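Gridero Loop Pile Carpet Tile, 13-Pack

Item 1230
Sold by the box
Reviewed by the Prellcombe Flooring desk, Feb 12, 2020

We stock this tile because people keep asking for it. We also send back more questions about it than about anything else in the flooring section, so this page is longer than the one the manufacturer supplies, and a good deal less excited.

Gridero calls it "the last floor you will ever need." We would call it a decent, low-pile carpet tile for a spare room, a home office or a small shop. It is a tight loop in a single color, with a bitumen backing, and it comes in squares that go down without stretching or tacking. If you have laid carpet tile before, you know most of what there is to know.

What you get

13 tiles to a box. No adhesive, no tabs, no instructions beyond a folded sheet with four drawings on it. The sheet tells you to start in the center of the room and does not tell you how to find it. Snap two chalk lines, each from the midpoint of one wall to the midpoint of the wall across from it, and start where they cross.

Colors

Ash, Slate, Oat and Moss. Slate and Ash look closer together on a floor than they do on the color card, and we have had boxes returned by people who planned a checkerboard and could barely find the pattern after dark. Order loose samples first. Oat shows coffee. Moss is the one we would pick, although Gridero keeps hinting that it will be dropped and our last delivery of it was in November.

Dye lots are printed on the end of the box in very small type. Match them. The company says any two lots "blend naturally over time," and we have not seen that happen in our own stockroom.

The no-glue claim

The box says the tiles stay put under their own weight. In a room with four walls and tiles cut tight to all of them, that is mostly fair. In a doorway, along an open edge, or under a desk chair with hard casters, we don't believe it. Use the corner tabs (sold separately, naturally) or a strip of double-sided carpet tape on every cut tile narrower than your hand.
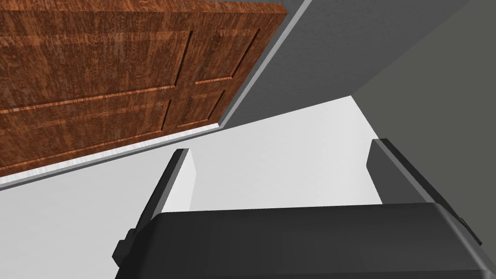

Stain resistance

Gridero prints "100 percent stain proof" on the front of the box and "stain resistant" on the back. Go with the back. Plain water and a white cloth deal with mud and most food if you get to them the same day. Red wine, turmeric and hair dye are another matter. The real advantage of tile is that you can pull one up and put a spare in its place, so buy the spare now. A new box bought later will not match.

Cutting

A sharp utility knife from the back side, against a metal straightedge. Change the blade often. The bitumen gums it up, and a dull blade pulls loops out of the face. Check the arrow on the back of each tile before you cut it — the arrows are faint, and a tile turned the wrong way stands out every time the light comes in low.

Where we would not use it

Basements with any history of damp. Bathrooms. Stairs, whatever the leaflet from Gramville says. Over old cushioned vinyl, where the seams open up as the vinyl gives.

How it compares

The Karamanlidis contract tile costs more per box and has a denser loop. For a busy hallway, pay the difference. For a bedroom that gets walked across twice a day, we can't see what the extra money buys you, other than a nicer box.

Warranty

33 months, against "abnormal wear." We asked what normal wear was and were sent the same leaflet again. Keep your receipt and the end label with the lot number, and file the claim through us.

Returns

Unopened boxes only. Loose samples are not returnable. Clearance lots are final sale, and they are marked that way on the shelf tag and at checkout.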